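Vovon Open Day

The Vovon Open Day was a public demonstration of robot simulation held on August 18, 2019, at the Delić building, the main office of the software firm Vovon. It is best known for the chess table, a simulated robot arm working over a chessboard, which was shown on a wall screen in the ground floor hall. Around 800 people came during the day, most of them from nearby towns.

Background

Vovon had opened its offices to the public once before, in February of the previous year, with a smaller program of talks. Visitors on that occasion asked to see the software running, and the second open day was planned with this in mind. The talks were cut to 11 minutes each, and the hall was given over to live sessions. Florence Marchand, who led the simulation group, wrote the program notes and ran the first session herself.

The chess table

The demonstration used Dastis, the company's simulator. The room, the table, the board and the arm existed only as computer models. Chess was chosen because most visitors already knew what the pieces were and how they should be handled, and because a tall piece standing close to others is hard to reach without knocking something over.

Two views were offered. The first was a close view from the gripper, with its dark fingers at both sides and the board beyond them. The shadow of the machine was drawn as well, and it fell over the table and the near corner of the board.

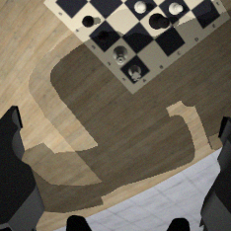 Marchand remarked afterward that the shadows had taken her group longer to get right than the joints, and that she would still have liked another month on them. A printed guide handed out at the door gave the subject a full page.

The second view took in the room as a whole, with the arm on its black pedestal at one end of the long table. Staff switched between the two views on request. Questions were taken throughout, and the sessions often ran over time – the last one ended well after the hall was due to close. 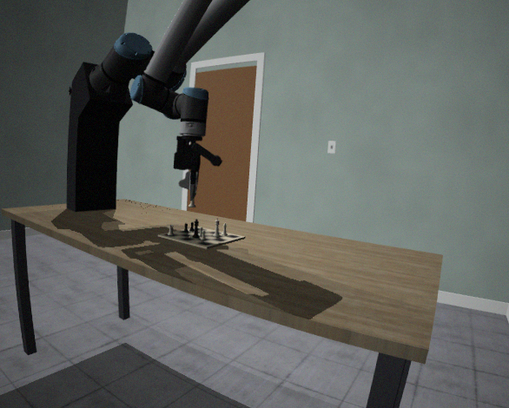
Other sessions

A second hall held Vuvumetti, a set of practice tasks for school groups, in which students wrote short programs and ran them on a simulated arm. Places were limited to 400, and all were taken before noon. Each group had eight minutes at a workstation, with a member of the staff on hand to help. Copies of the tasks were later sent to schools that had missed out.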